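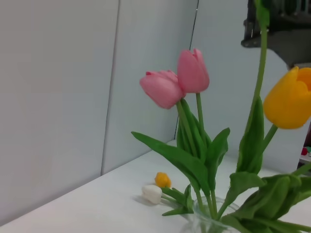

Zwei rosa Tulpen, rechts daneben eine gelbe

Betreff: Re: [Garten-Liste] Tulpenzwiebeln im Topf, Sammelbestellung
Datum: 26.08.2026

Hallo zusammen,

vielen Dank für die Fragen zu meiner letzten Nachricht. Ich antworte gleich an die ganze Liste, weil zwei Mitglieder fast dasselbe gefragt haben. Bitte entschuldigt, wenn mein Deutsch an manchen Stellen etwas steif ist.

> Wir haben im letzten Jahr erst im Dezember gepflanzt, weil die
> Lieferung von Flerik so spät gekommen ist. Die Hälfte der Töpfe
> hat nur Blätter gemacht. War das zu spät, oder lag es an den
> Zwiebeln? Und lohnt sich die Sorte Noditz noch einmal?

Dezember ist spät, aber noch möglich, solange die Erde nicht gefroren ist. Ich habe selbst einmal in diesem Monat gepflanzt und die Blüte war gut, nur kam sie etwas später. Wenn es nur Blätter gibt, vermute ich eher zu kleine Zwiebeln. Auch eine zu warme Lagerung kann der Grund sein. Habt ihr die Säcke vielleicht im Heizungskeller gehabt?

Zur Sorte Noditz: Bei mir hat sie im zweiten Jahr sehr schwach geblüht. Im Beet einer Nachbarin steht sie dagegen seit mehreren Jahren ohne Probleme. Für den Topf würde ich sie nicht mehr nehmen. Aguirre hat kürzere Stiele und fällt bei Wind nicht so leicht um.

Nun zur Bestellung. Bis jetzt sind 148 Zwiebeln angemeldet, davon 80 Aguirre, der Rest gemischt. Zikenance liefert in Säcken zu 26 Stück, wir müssen also noch ein wenig auffüllen. Wer noch etwas möchte, schreibt mir bitte direkt und nicht über die Liste. Ich kann bis zu 70 Zwiebeln in meiner Garage lagern, für die anderen suche ich noch einen kühlen und trockenen Platz.

Noch eine Bitte: Schreibt die Farbe dazu. Beim letzten Mal stand bei mehreren Anmeldungen nur "Tulpen", und ich musste allen noch einmal schreiben.

Die Frage nach den Wühlmäusen habe ich nicht vergessen, aber damit habe ich keine eigene Erfahrung. Vielleicht kann jemand anderes etwas zu den Drahtkörben sagen?

Mit freundlichen Grüßen
aus der Gartengruppe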